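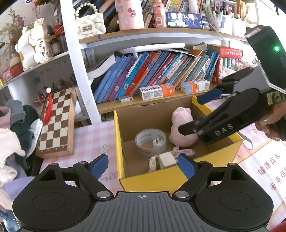

Jae-hoon Seol objecte que le rouleau de ruban n'a rien à faire dans le carton : on le compte comme outil à la pesée et comme contenu au rangement, et les deux colonnes du tableau ne se recoupent plus. Il demande qu'on choisisse.

Cahier d'emballage, petits objets mélangés, 20 juillet 2023

Réponse à la remarque : le rouleau est désormais un contenu. Il part avec le reste, couché, contre le fond. Pour fermer, on prend un autre rouleau, posé hors de la nappe. J'ai corrigé la feuille de Cistavport dans ce sens, mais pas les fiches de juin, qui restent fausses sur ce point et qu'il faudra lire avec prudence.

Rappel de la série. Carton ouvert à paroi extérieure jaune, intérieur brut, contenu domestique sans rapport de forme : peluche, bloc de charge, câble, pièce textile blanche, ruban adhésif. Aucun calage pour l'instant. On cherche un ordre de remplissage qui tienne au transport jusqu'à Brorham sans papier de bourrage. Le carton vide pèse 141 g sur la balance de l'atelier.

Observations sur la peluche. Le cochon rose se tient debout contre la paroi arrière. Position correcte pour la hauteur, médiocre pour le volume : tout ce qu'il occupe en haut est perdu pour les objets plats. Couché, il sert de tampon entre le rouleau et le bloc de charge. À reprendre dans les deux positions, avec pesée identique.

Câble rose. Laissé en boucle sur le fond, il prend une surface disproportionnée et passe sous tout ce qu'on pose ensuite. Consigne provisoire : l'enrouler et le glisser en dernier. Le centre du rouleau conviendrait s'il n'était pas déjà pris. Pas de lien métallique, il marque la gaine.

Textile blanc. Je l'ai noté « dentelle » dans une fiche et « crochet » dans une autre. Garder « pièce textile blanche » partout. Se comprime bien, reprend mal sa forme.

Secousses : la table vibrante n'était pas libre. Essai à la main, carton fermé, 4 retournements, puis ouverture. Le bloc de charge migre vers un angle à chaque fois. Le rouleau bouge peu. Masse chargée de la configuration de référence : 797 g. La limite du transporteur, chez Bosavetti, est de 2 000 g, donc la masse n'est pas le facteur limitant — c'est le vide entre les objets.

Contenant rose en forme de bouteille : à placer dans un angle, côté lourd en bas si l'on arrive à le déterminer sans ouvrir. Incliné, il laisse derrière lui un coin vide où les petites pièces tombent et où on les oublie au déballage.
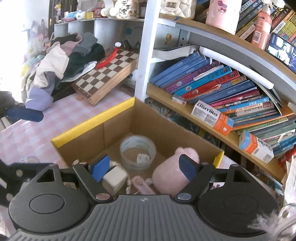

Fig. 2. Carton en cours, rouleau au fond, contenant rose incliné vers la paroi arrière.

Le cordon noué écru passe derrière le bloc crème et redescend le long de son côté droit. Disposition à conserver, elle limite le contact avec le voisin. La tige rose fine n'a pas de place propre. Proposition : la coucher le long d'une paroi, ou dans une pochette avec la petite pièce ronde blanche, qui se perdra sinon.

Abords de la table. L'étui d'échiquier ne rentre pas à plat dans ce format, inutile de réessayer. Prévoir le grand modèle et protéger le pompon rouge. Les vêtements en tas à côté relèvent d'une autre série (code Na), à plier avant toute mesure ; en tas, le volume ne veut rien dire.

À faire :
Reprendre les fiches de juin, colonne ruban.
Peluche couchée contre peluche debout, même contenu.
Demander à Jae-hoon s'il veut une pesée du rouleau seul.
Trouver des pochettes à la taille de la tige.
Nappe : la fixer aux angles, elle glisse quand on tourne le carton.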